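A panel that teaches the hand

Push buttons and toggle switches look interchangeable on a parts list. Mounted side by side, they ask for different movements, and the modular board is laid out to keep those movements apart. Four domed buttons - blue, red, yellow and teal-green - share one module. 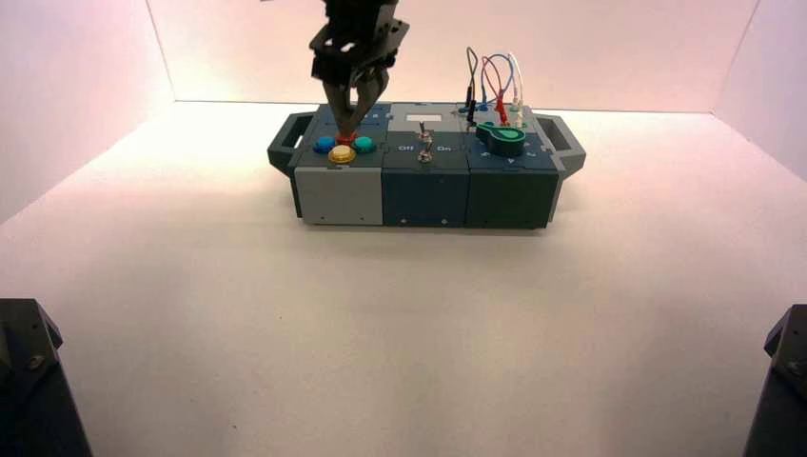 Toggles need a sideways force and a clear label. Mamlow, the Wostitz parts supplier, stocks 11 lever lengths; the short ones suit a crowded panel.

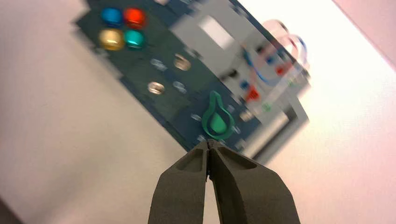 Does button color affect how a panel works?

Color has no effect on the circuit. It only helps the user find the right cap.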